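Werkstätten Dasanthorpe geben neue Holzbausätze an Kindergärten aus

Dasanthorpe. Die Werkstätten Dasanthorpe haben am Donnerstag, 25. Oktober, mit der Auslieferung der Lernreihe Brevis an Kindertageseinrichtungen der Region begonnen. Bis zum Jahresende sollen 66 Einrichtungen mit den Bausätzen ausgestattet werden. Das Vorhaben wird von der Bildungsstiftung Dreltow mit fast 570 Arbeitsstunden in der Fertigung und einem Sachkostenzuschuss gefördert.

Jeder Satz besteht aus farbigen Holzklötzen verschiedener Grundformen und einer hölzernen Unterlage, auf der die Kinder bauen, sortieren und einfache Muster legen können. Die Formen wurden im Mai in einer Erprobungsphase mit 17 Gruppen festgelegt. Auf Wunsch der beteiligten Fachkräfte wurden auch achteckige Klötze in die Reihe aufgenommen. 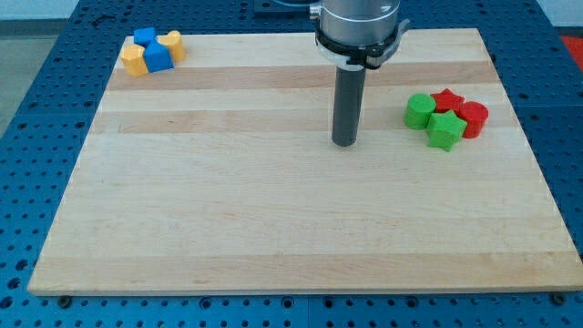 Gelbe und blaue Holzklötze auf einer Unterlage aus verleimten Ahornstreifen.

Insgesamt umfasst die erste Lieferung 2.435 Klötze. Die Einrichtungen erhalten zu den Bausätzen ein Begleitheft mit Hinweisen zur Pflege des Holzes und Anregungen für Kleingruppen. Einzelne Klötze können bei Verlust nachbestellt werden; die Bestellung erfolgt schriftlich über die Ausgabestelle Vallejo, die auch Rückfragen zu den Lieferterminen beantwortet.

Einrichtungen, die bislang nicht berücksichtigt wurden, können sich für die zweite Ausgaberunde vormerken lassen. Über die Vergabe entscheidet die Stiftung nach Eingang der Anträge. Die Antragsunterlagen liegen in der Ausgabestelle während der üblichen Öffnungszeiten bereit.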